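The stop button is not a plan

Posted by Syahrul Wibisono, Oct 31, 2018

Last May our disassembly cell at Hurnilel cracked a drive carrier and the arm kept pulling. The log shows 859 carriers removed before it and no alarm at all. Many colleagues said the gripper was too strong. I do not agree. The gripper did what we told it.

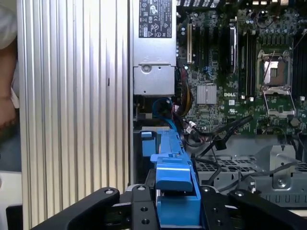 The force limit was set by Pluketti, who built the cell, and they tested it with carriers that slide out easily. Old carriers do not always slide. The latch gets stiff, or a cable is caught behind it, and the resistance grows slowly. Our software looked only for a sudden jump in force – a slow rise was treated as normal. So the plastic broke, the arm came free very fast, and a colleague had his hand near the case. He was not hurt, but I think we were lucky, and I do not like to write this word in a report.

After the incident, management bought a second stop button. Now we have two. A button helps when a person sees the problem in time, and in this case no person could.

I would prefer a lower limit and a slower pull, even if we finish 642 machines in a month and not 900. The people who plan our targets at Nirner will not be happy with this number. I have told them so already.

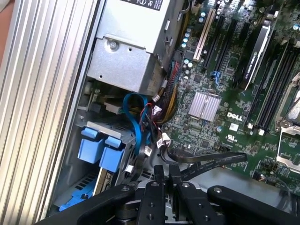
What I ask from suppliers

Test with old and damaged parts. Give us the force curve for every pull, also for the good ones. And please write in the manual where a person may put his hands while the arm is moving – our manual has one sentence for this, and it says "take care."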